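Week 6: Reading a lease before you sign it

Please bring the sample lease (the Sudthorpe one, which Larasati Ismail gave to you last time) and a pen. The notes are for people who missed the class and also for people who were in class but write slowly, like me.

## 1. What a lease is

A lease is a contract for using a place for a fixed time. The person who owns the place is the *landlord*. The person who pays to use it is the *tenant*. In older papers you can also meet the words *lessor* and *lessee*. I mix them up myself, so I remember it this way: the lessee is like the employee, the one on the receiving side.

There are two common kinds:

- **Fixed term.** It has a start and an end. During this time the rent normally stays the same, if the lease does not say something different.
- **Month to month.** It continues until one side gives notice. The rent can be changed more easily, but you can also leave more easily.

Read the first page for the names. Every adult who will live in the place should be written there. In our sample the name of the second tenant is missing on page one but it appears at the signature. This is a mistake and it must be corrected before anyone signs.

## 2. The money

Find these lines and underline them:

1. The monthly rent and the day when it is due.
2. The late fee, and how many days you have before it starts.
3. The deposit.
4. Who pays for water, heat, and trash.

In the Sudthorpe lease the deposit is $2,000 and the late fee is $100. There is also a cleaning fee of $300, and it is written in section 23, very far from the other money. Several students did not find it. I did not find it either on my first reading.

A *deposit* is money which the landlord holds and should give back, minus the cost of damage. A *fee* is usually gone when you pay it. Please be careful with the expression "non-refundable deposit." In some states it is not allowed, and you should ask what the landlord means by it.

**Normal wear** is another expression to know. Paint that becomes pale with the years is normal wear. A burned kitchen counter is damage. Between these two there is much space for argument, and for this reason we make a move-in checklist (see part 4).

## 3. Words that look easy

| Word in the lease | Meaning |
|---|---|
| premises | the apartment or house, sometimes also the yard |
| sublet | you rent your place to another person |
| joint and several | each tenant can be asked for the full rent |
| quiet enjoyment | the right to live there without being disturbed by the landlord |
| notice | a written message, given a certain time before |

"Joint and several" is the most important for people with roommates. If your roommate moves out and stops paying, the landlord may ask you for all the rent.
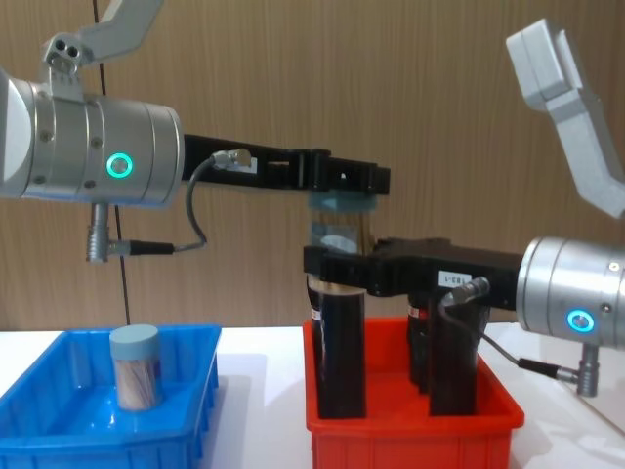 Aatos Honkanen asked if a text message counts as notice. It depends on the lease. The Sudthorpe lease says "in writing, by mail or by hand," so a text message is not enough there. Send the letter and keep a copy.

## 4. The move-in checklist

Walk through every room before you bring your furniture. Write what you see in short, plain words: "bedroom, left window, crack in lower corner." Do not write "window bad." Put the day on it, sign it, and ask the landlord to sign also.

Open all the taps and try all the locks. If something should be repaired, ask for a promise in writing, with a day when it will be finished.

## Homework

Read sections 8 to 14 of the sample lease. Find the rule about guests and rewrite it in your own words, in two or three sentences. Then write a short notice letter to a landlord called Mr. Gallardo, saying that you will leave at the end of December.

Bring the letter on paper, please. We will exchange letters with a partner at the start of class.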